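4.2 Running the visitor demonstration

1. Set the basket on the table before the doors open on Thursday. The Futulcombe crowd arrives early and touches everything.

2. Pick up both grippers. Check that each cable hangs free of your feet. 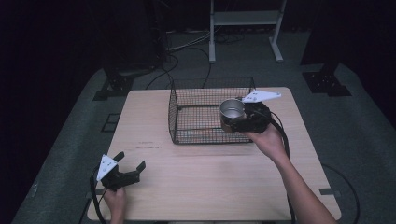
3. Squeeze gently, move the can, let go. Repeat for 16 minutes — visitors will ask when the robot starts.

CAUTION: Do not let children duel with the grippers. Adults from Nudton, likewise.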